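MALLEDPORT, August — Ukent has begun the second stage of Granix, its programme for gathering manipulation examples in simulation. The stage covers short pick-and-place tasks with small objects and will supply training material for the company's grasping policy, Taheri.

Each task is recorded as a set of 200 episodes. An operator drives the simulated arm from a workstation, and the joint positions, gripper opening and rendered views are logged together. Episodes longer than 60 seconds are discarded and repeated. 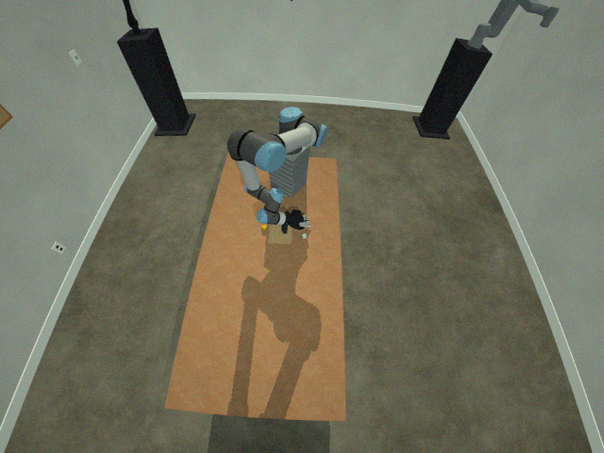
Object placement is redrawn at the start of every episode, within limits set by the task file. Lighting direction and surface colour are handled separately, so that a change in either can be traced when results are compared. In the task shown, a small white object and a small yellow one lie on opposite sides of a flat tan square, and the fingertips are close to the white one. The arm throws a large shadow over the orange tabletop, and shadows of this kind are kept in the training views.

The second stage comprises 17 tasks. Failed grasps are stored with the successful ones and labelled by the operator at the end of the episode. Labels are checked by a second person before release to the training group.

"The first stage had too few failures in it," said Kourosh Ranjbar, who leads data collection at Ukent. "The policy closed the gripper early and had no examples of how to recover. We have asked operators to let a poor approach run on and then correct it."

Training on the new episodes will start once the first 1000 have been checked. Results will be reported by task, with separate figures for first attempts and for recoveries.

Enquiries should be addressed to the Granix office at Ukent, Malledport.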